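Usell two-arm recording bench: long-term review
Reviewed by Ilse Martens

Score: 7 out of 10
Tested on: garment handling, demonstration recording
Test period: one recording campaign, finished in November

What we bought it for

Our group trains policies for handling cloth. The models are ordinary and the computing is rented; the slow part is getting enough clean demonstrations. Until this year we recorded on two arms clamped to a bench in a shared room, with whatever daylight came through the window. Half of our failed training runs could be traced to the recordings: a clamp had slipped, or the background had changed between morning and evening.

The Usell bench is sold as a complete recording cell: two arms, a table, a surround, wiring and the Rindutura recording software. The operator leads the arms remotely and the software stores joint positions, gripper state and camera images as one episode. We set a target of 2,000 accepted episodes across two tasks, flattening a garment and moving cloths in and out of a basket.

Assembly

İlker Altıntaş and I put it together in 12 hours, including the wiring. The instructions are adequate up to the point where the arms go on, then become vague. Both arms bolt through flat plates to an aluminium rail along the front edge of the table. Tighten the plates only after both arms have been run to full reach; we did it the other way and had to redo the left one.

Each arm has a status light near its base. It is small, but it can be read from the operator's chair, and we came to rely on it at start-up.

The enclosure

Posts at the back corners, printed panels at the back and sides, pale speckled table top. The panel print is a blue circuit pattern with a gear on it. I would have preferred plain grey. A busy background is tolerable if it never moves, and this one never does, but a policy trained only here will have seen a great deal of that gear. We recorded a smaller set of 600 episodes with a plain sheet hung over the panels and mixed it in.

The table top is the best part of the cell. It is matt enough not to throw highlights, and the fine speckle does not compete with fabric edges in the images. White cloth on beige is the weakest pairing. Our segmentation step had more trouble with the white pieces than with any strong colour.

Recording

The fixed camera sees both arms, the full table and the basket in the far right corner.

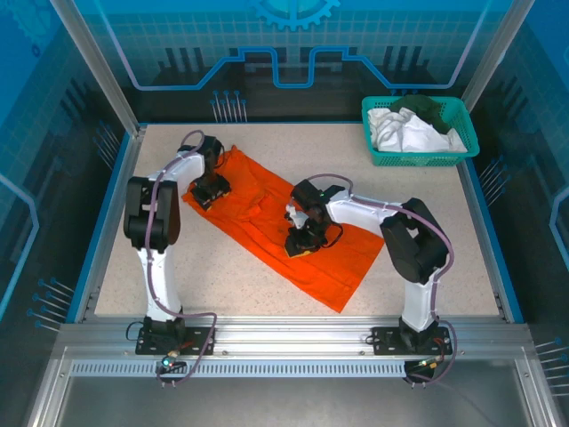 Two arms on one garment, and the right arm alone over the basket:

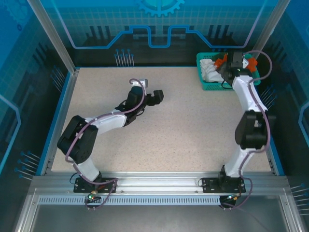 Reach and placement

With the garment laid diagonally, one gripper can hold the upper end while the other works in the middle. That covers most flattening strategies our operators tried. The arms share the centre of the table and the software does not stop them meeting there. Elif Naz Şimşekoğlu, who recorded the largest share of our episodes, parked the idle arm to one side before every basket episode, and after a week we made this a rule. It also made the start states more consistent.

The far right corner is within reach of the right arm, but the forearm has to stretch towards the back of the cell to get there. Motion is less smooth at that distance. Small corrections by the operator come through as visible jitter in the joint data. We moved to slower leading for the basket task and accepted the longer episodes. If you have the choice, put the basket nearer the front.

An open-mesh basket is a sensible choice for this work in other respects. It is light, so a clumsy grasp pushes it before anything breaks. The same property means it drifts. We marked its position in the software overlay and checked it against the first image of each episode.

Cables

The cables run outside the arm links and loop round the joints. This makes them easy to inspect and replace. It also means there is slack, and slack finds things to catch on. We lost one session to a connector at the base that had worked loose and was dropping gripper readings. The recording software noted the gap in its log but did not warn the operator. A strain relief clip on the front rail would cure it, and Usell should include one.

Software

Rindutura is plain and mostly dependable. Episodes are started and stopped with a pedal. Marking an episode as rejected takes one key press, and the reason can be typed in afterwards. Stijn Van der Linden wrote our export script in an afternoon, which says something good about the file layout.

Two complaints. The first is that time stamps are taken when an image is written to disk, and under load this lags behind the joint data. We corrected it afterwards. The second is that there is no way to set a quota per start state. Operators drift towards the arrangements they find easy, and the resulting set is lopsided unless you keep a separate tally. Ours was kept in a spreadsheet.

Compared with the Kakakhel cell

We had the Kakakhel single-arm cell on loan before this. Its arm is stiffer and its time stamps are correct from the start. It cannot hold one end of a garment while smoothing the other, so for cloth the comparison ends there. For rigid parts I would take the Kakakhel.

Good: table surface, fixed background, shared rail, simple file layout.
Bad: loose cable routing, late time stamps, no collision check between arms, panel print.

Update: a later software release moves the time stamp to image capture. I have not tested it under load, and the score stays as it was.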